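Section 3. Oiling and Caring for the Top

Read this section before you use your Paretti wood top for the first time. The top ships with a light factory coat that protects it during storage only.

Before you start

You will need one bottle of Hladun wood oil, two lint-free cloths, and a sheet of 180 grit sandpaper. Work in a room with good airflow.

CAUTION: Cloths soaked in oil can catch fire on their own. Lay them flat outdoors to dry before you throw them away.

First oiling

1. Clear the top and wipe it with a damp cloth. Let it dry overnight.

2. Sand lightly along the grain. Do not sand across the joints between staves.

3. Wipe off all dust.

4. Pour a small amount of oil in the center and spread it toward the edges. Cover the end grain as well.

5. Wait 30 minutes, then wipe off what has not soaked in. The surface should not feel sticky.

6. Repeat steps 4 and 5 the next day.

Note: Oil the underside too. A top that is sealed on one side only may cup.

Regular care

Oil the top every 3 months, or sooner if water no longer beads on it. Wipe up spills right away, especially coffee, wine, and vinegar. Do not use bleach or scouring pads.

Staves vary in color. Oil makes the difference stronger at first, and it softens with age. Color variation is not covered as a defect.

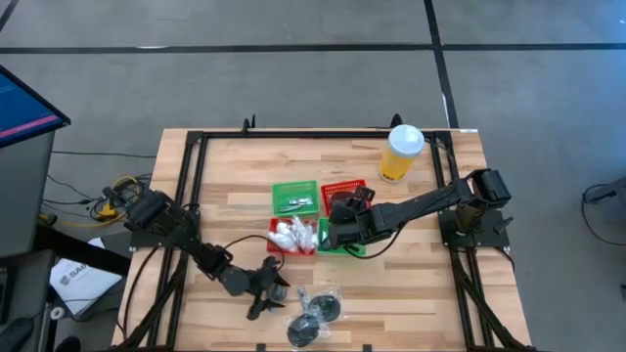 Fig. 3-2. Butcher-block top with staves in mixed tones.

Moving the top

Two people should lift the top. Carry it on edge, and do not drag it by one corner. Let it rest flat in its new room for a day before you fasten it down.

Small cracks at the ends can be filled with Drarnetik wax, part no. 803. For longer cracks, stop using the top and contact the dealer.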